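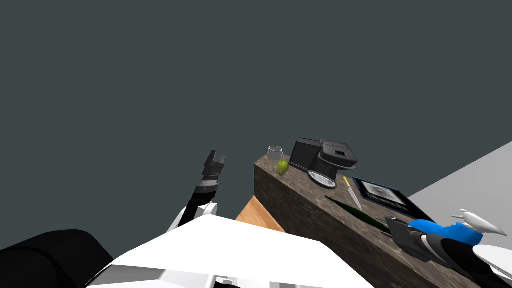 The two-armed robot at the prep counter, in simulation.

Zesach wants the Tevoncombe kitchen automated by January. Staff got the memo on 11/26/20: 14 prep jobs "reassigned," training to follow. Training for what, it didn't say.

Pasichnyk, which sells the system, promises 200 trays a shift.
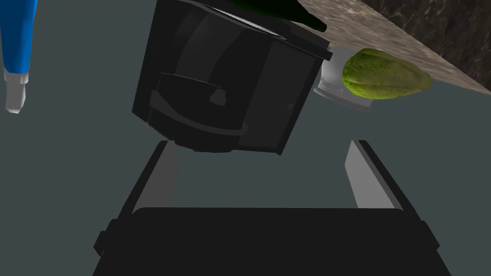 We'd like to see 40 first, on a real counter, at lunch rush. Somebody will still have to clean up, restock and answer for mistakes, and the memo gives that work no hours and no pay grade.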